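Akville Makers Forum > Student Projects > Two-handed pouring, our club's spring task

benchwarmer_jo
Okay so our robotics club finally settled on a task and I have opinions! We're doing bimanual pouring: left hand steadies a container, right hand brings a cup over and tips it. Marjan Shojaei (our faculty advisor) wants it teleoperated first and then trained from the recordings. I drew the short straw and got the left hand, so basically my whole February has been one black container and a set of fingers that would love to be somewhere else. My current grip is one finger wrapped around the wide base and one sticking up out of the way.
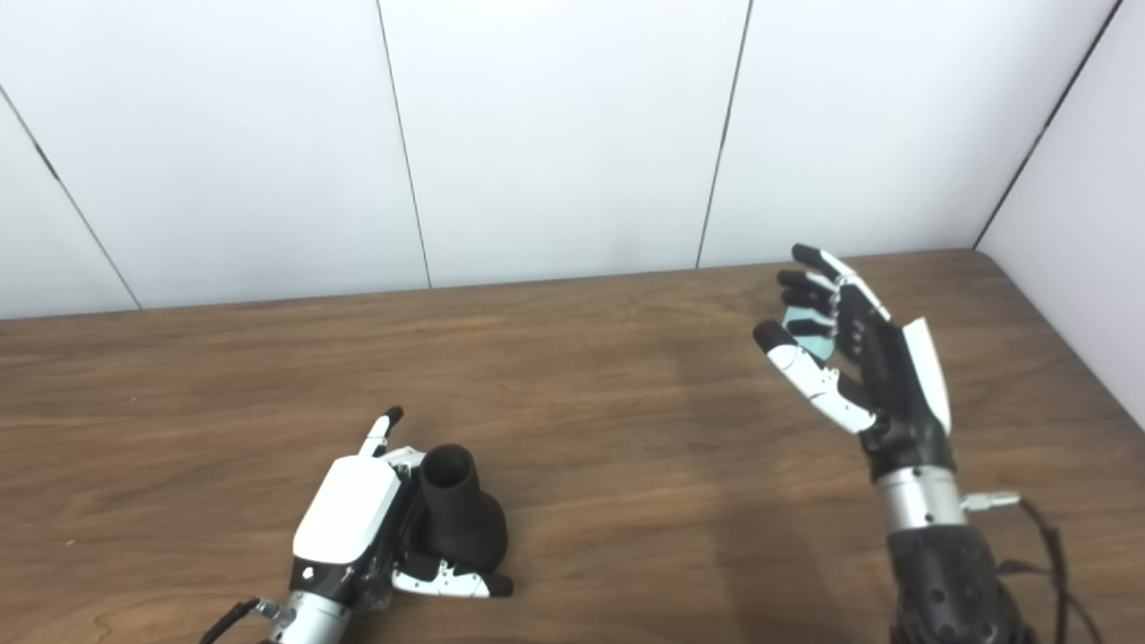

Re: Two-handed pouring, our club's spring task

stuber_fan
Ooh, nice. I'd fight you on the grip though. If you're only holding low down, anything that bumps the rim is going to twist the whole thing. We did a similar task at Bratside last year and ended up going for the neck every single time.

benchwarmer_jo
We tried the neck! The problem was the right hand needs to get in over the opening, and we kept knocking knuckles. Low is ugly but it leaves the top free.

k_pellet
Team low grip here. The table is doing half the work for you anyway, why give that up?

stuber_fan
Because the table is slippery? I'm not saying low can't work, I'm saying you'll spend your time babysitting it. How many recordings do you have so far?

benchwarmer_jo
183 that I'd keep. The goal is 425 before we train anything, which felt fine when we voted on it and feels a lot less fine at nine in the evening with the headset on.

k_pellet
425 is a lot for one task. I'd train on what you have, see where it falls over, and then record more of that part. We wasted weeks on recordings that all looked the same.

benchwarmer_jo
Marjan said almost the same thing, ha. She also wants us to vary where the right hand comes in from, so I've been parking it way back past the container with the light blue cup and making whoever's driving bring it all the way in. It's slower but you do get different paths out of it. Left hand is still down low, lying on its side with a finger along the table under the base (sorry stuber_fan). 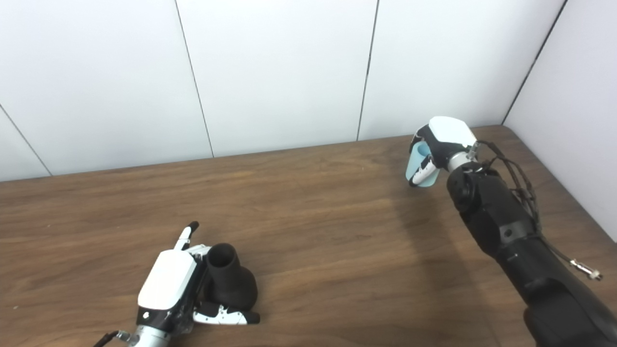
newbie_oren
Jumping in with a question, we're starting a club at my school. Do you need two people to drive, one per arm?

benchwarmer_jo
One person drives both arms. A second person starts and stops the recording and writes down which ones to throw out, and we swap every half hour or so, your shoulders will thank you.

newbie_oren
Great, thank you! And what do you record with?

benchwarmer_jo
Zeneo, mostly since the older students had it set up already. It's fine. The file naming makes me want to scream, so make a spreadsheet on day one.

stuber_fan
Seconding the spreadsheet. Still not seconding the grip. Try 20 with the neck and a straighter wrist before you lock it in?

benchwarmer_jo
Fine, FINE. I'll do a batch after the next meeting and post the numbers, even if they make me look bad.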